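Week 8: Moving Food Out of Its Wrapper and Into a Box

Okay, so last week we talked about cupboards and this week we're doing the thing half of you asked me about after class, which is bread. Bread, buns, flatbreads, anything that comes in a crinkly film bag and that you want to still be nice on Friday. I got very into this topic over the summer (my sister will confirm, wearily) so stop me if I go on too long.

Before you come in, please read the short chapter by Dalia Ķēniņš in the Fairclough reader. It's the one on wrappers and it's a quick read. Crisóforo Magaña's piece on lunch boxes is optional, but I love it and I'll probably quote from it whether you've read it or not!

Setting up

Clear the table first. I mean really clear it, with the salt and the mail and the keys gone, and wipe it down. I like a plain pale surface for this because crumbs show up on it and you can see what you've missed. Then put the package on one side and the box on the other with a good stretch of bare table between them. People tend to crowd the two together and then they've got nowhere to put the bag down once it's open.

Which side? I have the package on the left and the box on the right, and I've always done it that way. If you're left-handed try it flipped and tell me how it goes.

Turn the box so the long side runs away from you. It feels backward the first time, but your hand goes straight in from the front and you don't have to twist your wrist over the edge. 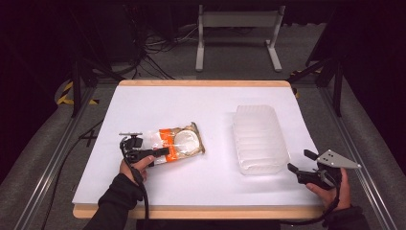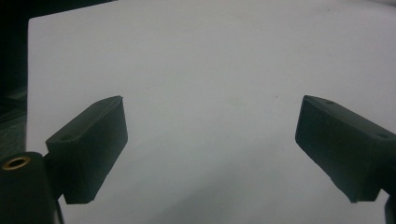 Fig. 3. The white work surface. First picture: package on the left, frosted container on the right, long side running away from the near edge.

About the package

Look at the film before you open it. If there's a label band across the middle, read it now, while it's whole. Storage advice and dates have a way of getting torn in two. I cut those out and tape them to the box lid, and my Trandville group last year thought this was hilarious until somebody found a box of mystery buns at the back of the fridge.

Then open at one end. Please don't rip down the middle seam! With an end opening you can slide a flat bun out onto your palm, and if you change your mind you can fold the film over twice and clip it. Thin film doesn't like being pinched hard, and neither does a soft bun, so hold the bag by an empty end if there is one.

About the box

We have a stack of boxes in the Bornero cupboard, top shelf, and you're welcome to bring your own from home. A few notes from my own kitchen:

Frosted or see-through beats solid color for me, every time. You can tell there's something in there without taking the lid off.

Ribbed sides are easier to grip with damp hands but a pain to dry. Stand the box upside down on a towel overnight before anything bready goes in.

Check that the thing fits before you open the bag. Hold the package over the box. A round flat bread in a narrow box ends up folded, and a folded bread cracks.

For next time

Bring one packaged item and one empty box. Work in pairs, 2 items per table, and write half a page on how you set up your surface and what you'd move if you did it over. Drawings are fine, I like drawings.

The longer storage worksheet is number 3351 in the Nutau folder. Print it single-sided please, the back page is where you stick your labels.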